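인쇄하기 | 이메일로 보내기

10월 모임 물건 갤러리

플레다 2층 공용실에서 10월에 연 게임 모임의 물건들을 정리했습니다. 참가비는 한 사람에 3,000원이었고 저녁 9시에 마쳤습니다. 보드게임 쪽은 헤드비그 솔하임 씨가 따로 올릴 예정이라 여기서는 카드와 칩, 잔만 다룹니다.

칩
필컴에서 빌려 온 것과 우리 것이 섞이지 않도록 시작 전에 나누어 두었습니다. 필컴 칩은 모임이 끝난 뒤 719호로 돌려보냈습니다. 색깔별 점수는 테이블마다 달리 정했는데, 다음에는 하나로 맞추자는 의견이 많았습니다.

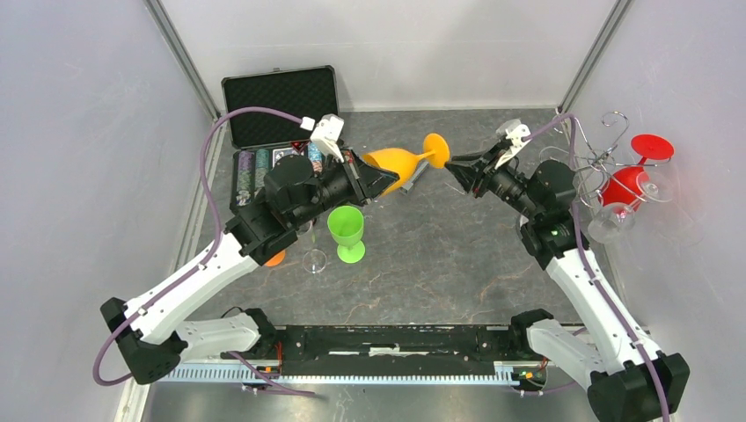
플라스틱 잔은 니콜롭스키 상점에서 샀습니다. 유리잔은 카드 테이블에 올리지 않는 것이 우리 모임의 규칙입니다. 색이 다르면 자기 잔을 찾기 쉬워서 노란색과 밝은 초록색을 같이 씁니다. 칩 케이스는 안쪽에 검은 스펀지가 대어져 있고, 초록, 파랑, 보라, 흰색 칩을 줄지어 넣은 뒤 카드 한 벌을 가운데쯤에 둡니다. 카드를 다른 칸에 넣으면 뚜껑이 잘 닫히지 않습니다. 잔은 케이스에 들어가지 않으므로 따로 챙겨야 합니다.

보관
케이스는 공용실 선반 아래 칸, 잔은 씻어서 위 칸에 둡니다. 잔을 포개면 긁히니 한 개씩 세워 주세요. 카드는 모서리가 닳은 것이 보이면 빼서 솔하임 씨에게 전해 주시면 됩니다.

다음 모임
플러스터드 규칙으로 두 판을 하고, 남는 시간에는 자유롭게 합니다. 개인 칩을 가져오실 분은 케이스에 이름을 붙여 주세요. 음료는 각자 준비하고 잔은 공용실 것을 쓰면 됩니다. 처음 오시는 분도 따로 신청할 필요는 없습니다.

인쇄하기 | 이메일로 보내기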